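Torer finger and pad set for hand-held grippers

Seltari part 1421
Sold as a pair (left and right finger)
Status: in stock
Page revised Thu 13 July

The Torer set is a finger assembly for home-built and workshop-built hand-held grippers of the linked-arm type. It replaces both fingers, both inner pads and the pivot pins. It does not include a handle, a camera mount, a cable or a drive. Builders who already have a working body can fit the set without altering it, provided the hole spacing matches the drawing.

The arms are matte black. The pads are blue and ribbed, with the ridges running across the finger. Left and right fingers are mirror images and cannot be exchanged. Each finger is stamped L or R on the rear face of the root.

Intended use

The set is meant for soft goods: clothing, towels, bedding and similar items that have to be picked up by a single layer or by an edge. Most users work with one gripper in each hand and the garment on a bed or a table. It can also be fitted to an arm, using the Pfister flange listed under accessories. The same pads are used in both cases, so a grasp tried by hand can be repeated on the arm with the same contact surface.
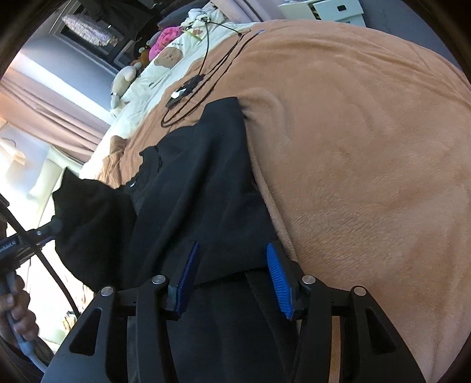

A T-shirt is the usual first test. Both fingertips have to slide along the supporting surface and close on the hem without gathering the blanket or cloth beneath. If the lower layer is picked up as well, the closing stop is set too tight or the tips are being held too steeply. Correct the angle first. The stop should be moved only when the fault remains with the fingers held low.

Dark fabric makes the tips hard to judge by eye. For this reason the pads are supplied in blue only, and the earlier black version has been withdrawn. Black pads already in service need not be changed, and the pad screws are the same.

Contents

Left finger assembly
Right finger assembly
Ribbed pads, blue, fitted
Pivot pins with retaining clips
Closing stop with lock screw
Assembly drawing, printed

Data

Maximum opening between pads: 62 mm
Pad service interval: 2000 closings, then inspect
Hex key required: 2 mm (not supplied)
Surface of arms: matte black
Lubrication: none

The pins run dry. Oil collects lint, and lint in the linkage will cause one finger to lag behind the other. If this has happened, remove the pins, wipe them and the bores with a dry cloth and refit.

Fitting

1. Disconnect the gripper from power and unplug the cable at the body.
2. Remove the old fingers. Keep the clips apart from the new ones, as they are not the same thickness.
3. Fit the inner pins, then the outer pins. The arms should fall open under their own weight before the clips go on.
4. Close the fingers by hand and check that the pads meet along their full length.
5. Set the closing stop and tighten the lock screw.
6. Reconnect and run the zero routine for your controller. The stored closed position from the old fingers must be deleted.

Where two grippers are used together, fit both sets at the same time. A worn pad and a new pad do not release cloth alike, and the difference shows when a sleeve is being drawn out straight.
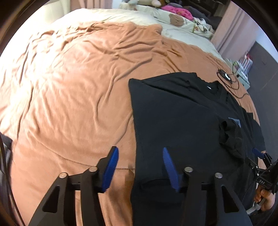
Gripper pair with ribbed blue pads at a black T-shirt. Near fingers open.

Cable routing

The fingers need free movement to the full opening. Leave a loop of slack between the body and the first tie, and take the cable away to the side of the operator. On home builds the commonest cause of a reported finger fault is a tie placed too far forward, so that the cable presses on the outer arm.

Compatibility

Jemitz body, first issue: fits, spacer washers required
Jemitz body, issue from February onwards: fits directly
Pfister flange: fits with adaptor plate
Bodies made from your own drawings: compare the hole spacing with the assembly drawing before ordering

The set does not fit grippers with sliding jaws.

Accessories

Spare pads, blue, one pair
Spare pins and clips
Spacer washers for first-issue Jemitz body
Pfister flange adaptor plate

Returns

Unused sets can be returned in the original box. Sets with cut or drilled arms are not accepted. Pads are a wearing part and are excluded from the guarantee, but a pad that comes away from its backing before the first inspection will be replaced on request. Quote the part number and state which body the set was fitted to.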